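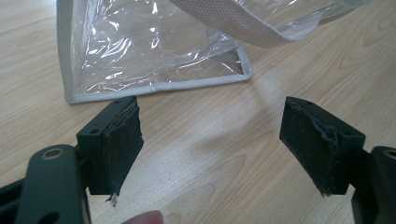 Worn finger pads partway through a collection run – swap them, or keep going?
Posted by pledano_bench in Data Collection, 5/14/19
Tags: handheld gripper, demonstrations, foam pads, clear plastic

We are gathering hand-held demonstrations for a policy that has to pick up and move soft bags. The task set is small: grab a clear tote by the strap, grab it by the bound edge, flatten it, turn it over. The target is 4,000 episodes. Two of us take turns on one tool, and the same finger geometry goes on the robot later.

The foam on both fingers is going. One pad has peeled and bunched up near the top, the other is frayed down one side with a shred hanging off the bottom. The fingers still close and the bag still gets picked up most of the time, at least by the strap. The bound edge is harder than it was when we started. I find myself pinching lower on the pads to get a hold of it, which I did not do in the first batch.

I have three things I can't settle.

First, if I put new foam on now, the second part of the set will look different from the first part. The pads are in view in every image. Does a visual policy care about that?

Second, the clear plastic throws a lot of glare under our lights. We log the gripper opening as well as video, but the bag walls are hard to make out in some of the episodes. Should I cover the lights, or leave it and hope the variety helps?

Third, my fingertip gets into the bottom of the view on some episodes when I shift my grip. Do I need to throw those out?

The robot side will get fresh pads from the same sheet of foam. We have not started training yet.

Kalliopi Balaskas
Accepted by the poster

Swap the pads. I would do it today and not wait for a round number.

The look of the pads is the smaller problem. What matters more is what you said about pinching lower. You are changing how you hold the bag to suit the worn foam, and the model will learn that from you. Then it runs on a robot with fresh pads and closes in a spot that only made sense for the old ones. With thin stuff like binding tape that is enough to miss.

What we do on the Zandelis sets:

Write down the episode number at each pad change and store it with the data. A plain text file is fine.

Change both sides together, even when one still looks good. Uneven pads shift the closing point to one side.

Scrape the old glue off before the new foam goes on. Leftover glue makes the pad sit high at one end and it starts peeling from there.

After the change, close the fingers with nothing between them and redo your zero for the opening. New foam is thicker than crushed foam. If you skip this, the same logged width means two different things in the two halves of your set.

Record a short block of the old tasks again with the new pads before going on to anything new. We do 22 episodes. Play a few next to the early ones and see if your hand is doing the same thing.

I would keep the old episodes unless the grasp slipped. A bit of wear in the set is good for it. Go through the ones from after you noticed the change in your pinch and mark them so you can train with and without.

On the glare, do not get rid of all of it. The robot is going to see glare too. Move the lamp between blocks so the bright streaks don't always land in the same place on the bag. If you have one fixed lamp and one fixed table, the model can end up using the reflections as a landmark. I have seen that with clear trays. Try a second table surface as well if you can get one, because with a clear bag the table is a big part of what the model sees.

Fingertips: keep them if they only show at the edge and are not touching the bag. If your finger is helping with the grasp, drop the episode.

mallatari_user

We had the same trouble with foam and went over to cast silicone pads. They last far longer. They do stick to plastic film though, so letting go of a bag was worse than picking it up. Might not suit you.

Beathag Mowat

I agree with most of what Kalliopi wrote but would be slower to keep the fingertip episodes. It depends on how you train. If the robot's camera never sees a finger and half your strap grasps have one in the corner, the model has a cue that will be missing at run time. Our fix at Montoya was to mask a strip along the bottom of the image in training and put the same mask on the robot's camera. It cost us nothing we needed. Check that your mask doesn't cover the pads.

For scale, we masked a set with 494 bag episodes in it and did not have to drop any for fingers. I did drop some where the strap had fallen across the bag in a way that hid the edge, but that was my choice of task and may not apply to you.

Also look at the screws when you have the fingers off for cleaning. Ours had backed out a little and the block had tilted. I blamed the foam for weeks, all through October, before I put a driver on it.

pledano_bench (poster)

Thanks. New pads are on, both sides, and the zero was off from the old one as Kalliopi said it would be. I have marked the change in the log. Going to record the repeat block next with the lamp moved. Will try the mask when we get to training – the pads sit well above the strip I would cut, so it should work.

Kalliopi Balaskas

Good. Keep one of the old pads in a bag with the episode range written on it. Handy if you ever want to test the robot with worn foam.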